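Home | Forums | Perception | Tooling | Search

Glare in wrist view breaks wire mask
Posted by kbhutto, 12 October 2020

Segmentation on Bemamix 2 drops out when the arm hovers over the glossy orange tray. The blue-and-white cable masks fine. The red and black pair gets split where it runs behind the left finger, and the planner then treats it as two objects. Exposure is fixed at 100. 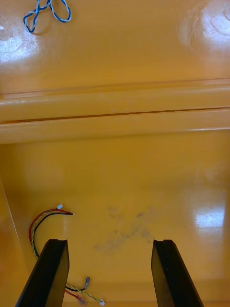 Wrist view, fingers open.

zosb_dan: Drop the exposure first. The patch at upper right looks clipped to me.

kbhutto: Tried that. Below 100 the black wire merges with the finger.

pralv: I disagree with zosb_dan. Glare is nowhere near the split. Mask the fingers from joint state and join the segments by curvature before planning.

zosb_dan: Fine for the split — the ledge seam will still come up as a wire.

pralv: Crop it. It's fixed in the tray frame.

kbhutto: Will test both on the 226 August logs.

Contact | Copyright Pralavis Forums | Back to top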